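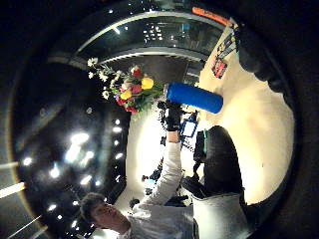 Bouquet in a blue holder, held in a black-gloved hand.

Trekska Cut Flower Vase Life Records

Last updated: May

We use cookies to remember your display settings. Accept / Decline

## Summary

Trekska is a table of vase life records for cut flowers kept in ordinary homes. Each row covers one stem, from the day it was put in water to the day it was thrown out. There are 677 stems from 124 bunches, covering 26 kinds of flower. The data comes as plain CSV files and can be opened in any spreadsheet program.

Most published vase life figures come from test rooms with fixed light and temperature. Kitchens and hallways are different, and we wanted numbers from those.

## Files

- `stems.csv`: one row per stem
- `bunches.csv`: one row per bunch, with where it was bought and how it was wrapped
- `rooms.csv`: one row per room, with window direction and heating type
- `names.csv`: the common names used in the table and the botanical names they map to

Files are UTF-8 with commas as separators. Empty cells mean the value was not recorded. Zero means zero.

## Columns in stems.csv

- `stem_id`: unique within the release
- `bunch_id`: links to `bunches.csv`
- `room_id`: links to `rooms.csv`
- `kind`: common name, lower case, singular
- `cut_cm`: length trimmed off before the stem went in water
- `water_changes`: number of full changes, not counting top-ups
- `food`: yes, no, or homemade
- `days`: whole days in water
- `end_reason`: wilt, petal drop, bent neck, mold, broken, or other

`bent neck` is used mostly for roses and gerberas. Tulips bend anyway and should not be given this code unless the stem has gone soft. Early rows did not follow this rule and Noémi Kocsis recoded them from the written notes.

## How the records were made

Keepers filled in a paper sheet taped near the vase. They checked the flowers once a day, in the morning if possible, and crossed off each stem when it was removed. Ourania Katsaros typed up the sheets. Usman Sial checked the typed rows against the paper and wrote the script that builds the release.

A stem counts as finished when the keeper would no longer want it on the table. We tried a stricter rule based on petal color in the first version and dropped it. Two people looking at the same carnation gave answers that were days apart, and the stricter rule did not bring them any closer.

Mixed bunches are split into single stems. Filler greens are listed in `bunches.csv` but have no rows of their own.

## Known problems

- Daffodils were sometimes put in the same vase as other flowers. Their sap shortens the life of tulips in particular. Filter on `shared_daffodil` in `bunches.csv` before comparing tulips.
- Time between cutting and sale is unknown for nearly all shop bunches. Garden stems have it.
- Room temperature was not measured. Heating type is a poor stand-in.
- Lilies have a long `days` value because keepers removed open blooms one at a time and kept the stem. See the `partial` flag.
- 3 bunches have no purchase details. They are kept in the table with empty cells.
- Homemade flower food covers everything from sugar to a drop of bleach. The recipe, where given, is in the notes column and has not been sorted into types.

## Changes

Version 3 adds `rooms.csv` and the `partial` flag. Stem IDs have not changed from version 2. Spelling of `chrysanthemum` is now the same throughout.

## License and contact

Free to use and share with credit to the Trekska records. Corrections go to Manolis Stergiou, who maintains the tables. Please include the `stem_id` and the column.

Sign up for our newsletter to hear about new releases.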